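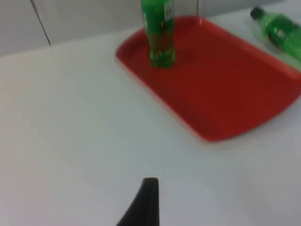
How to hold Gratville in the first ten minutes

Gratville is the third map in the Furimside campaign, and it is where most new players lose their first army. You start with 200 supply, two scout squads and a depot that can't be upgraded yet. The steps below work on normal and hard.

1. Pause as soon as the map loads. Send one scout squad to the north bridge and the other to the rail yard.

2. Spend 24 supply on a mortar team and put it behind the depot. Don't buy armor yet.

3. Queue engineers next. Have them mine the road south of the bridge, then pull them back.

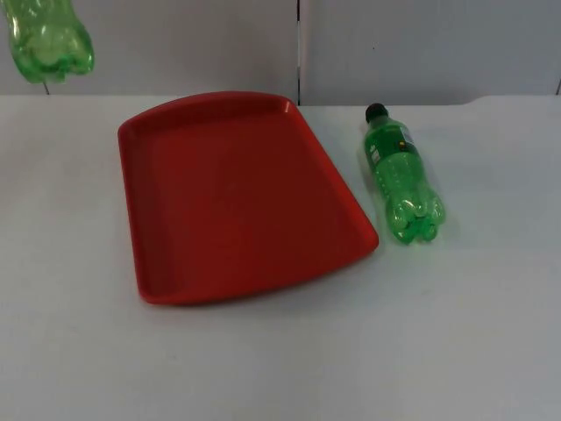
A red tray and a green bottle on its side.

4. The first attack comes down the north road. Let the enemy trucks reach the mines before your mortar fires. Set the team to hold fire or it will start too early.

5. When the trucks are gone, move both scout squads into the rail yard and capture it. The yard pays 22 supply per tick, enough to replace losses and save for a tank.

6. Keep the engineers near the depot. The second attack includes Sin, the enemy commander unit, and it goes straight for your buildings.

If you lose the bridge, fall back to the yard. The depot can be rebuilt later from the Fleltlow tab in the build menu.

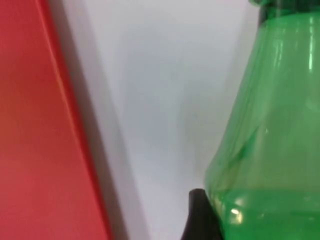
Dorvik wrote in the comments that step 4 fails on hard if the mines are too close to the bridge, and that moving them one road tile south fixed it.

Patch 2 did not change the attack timing on this map.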